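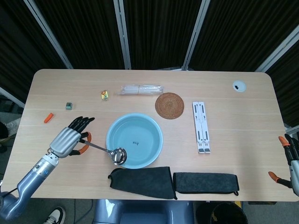 A ladle and a light-blue basin on the table, with brown curtains behind.

Kosura Short Animation Festival – frequently asked questions

What kind of films can I enter?
Any animated short: drawn, stop-motion, cut-out, computer or a mixture. Live action is fine if at least half of the running time is animated.

How long can my film be?
Up to 23 minutes, including titles and credits. We don't accept trailers, music videos made to order or single episodes of a series.

How many films can I send?
Three per director. Each needs its own form. If a film has two directors, it counts towards the total of the one named first.

Does it have to be a premiere?
No. It can have been shown elsewhere or be available online, but it must not have been entered at Kosura before, even as a different cut.

Do I need subtitles?
Films with dialogue in any language other than English need English subtitles. Please send them as a separate file. Films without dialogue need nothing extra.

When will I hear back?
We email everyone in June, whether the film has been chosen or not. Last year we received 403 entries and cannot give notes on individual films.

Where are the screenings?
The main programme is at the Tramance, which has 200 seats. The late programme and the student films are at the Chornovol, on the other side of the river. Both have step-free entry – at the Tramance, use the side door.

Are the films suitable for children?
The morning programme is. Everything after 6 pm is chosen with adults in mind, and some films contain violence or strong language. Age guidance is printed next to each title.

What is the Madent Prize?
It goes to the best first film. You can't apply for it separately – tick the box on the form if this is your first finished short. Student work counts as a first film.

Can I withdraw my film?
Yes, until the programme is published. After that we keep it in the schedule. Entry fees are not refunded.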